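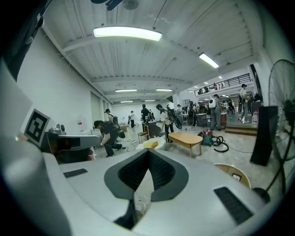 Ticket 939 - Baran stock sync dropping lines overnight
Opened by: Signe Midtbø
Product: Storent, shop edition
Priority: high (was medium)
Status: open, workaround in place

Problem
Overnight sync from Storent to the Clasitz web shop finishes "OK" but not all lines arrive. Should be 4,000. Web shop shows fewer every morning, different ones missing each time. No error in the log, just a green tick. Customers ordering things we haven't got, and the other way round.

Tried so far
Restarted the sync service. No change.
Cleared the Clasitz cache, logged out and in again. No change.
Ran the sync by hand at lunchtime - all lines arrived. Ran it again, same, all there. So it's only the night run.
Moved night run from 3 to 6 in the morning. Better but still gaps.
Swapped the network cable at the back office end. Old one had a bent clip, so worth doing anyway. No change.

Update 1
Nalent support replied. They say check for odd characters in item names, as the night run uses the older export and the daytime one doesnt. Went through homeware and found plenty. Somebody has pasted names in from the supplier's PDF, with curly quotes and that long dash. Cleaned up kitchen and bathroom. Garden still to do.

Update 2
Next night much better. Kitchen and bathroom all present, garden still has holes. So the characters are at least part of it. What I don't get is why a bad name knocks out the lines after it as well, not just its own. Asked Nalent, waiting.

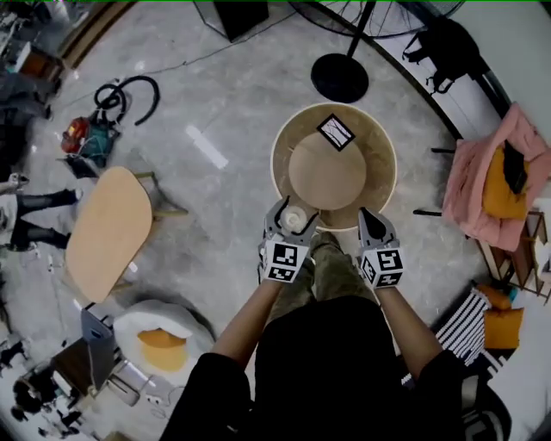 Category names are the other mess. Storent lets you have the same name twice under different parents, Clasitz doesn't, and the second one gets quietly dropped with everything in it. "Tubs" was in there under garden and again under storage. Things like the round wooden one with the pale rim, bucket shape, could sit in either and had been put in both. Renamed the storage one to "Tubs, indoor". Same job needed for "Baskets" and "Lids". Please nobody add new categories until thsi is closed.

Update 3
Nalent came back. The older export writes in blocks, and one bad character throws away the rest of its block. They call it known behaviour. No date for a fix. Asked if the night run can use the newer export, they say yes but it has to be switched on at their end. Requested.

Workaround for now
Whoever opens up: run the sync by hand before the shop goes live. Stock > Sync > Run now. Wait for the line total, don't trust the tick. If it's not 4,000, run it again and put a note on here.

Still to do
Garden names - Signe
Baskets and Lids - Signe
Newer export for night run - with Nalent
Refund for the double order on the bath mats - passed to accounts, not part of this ticket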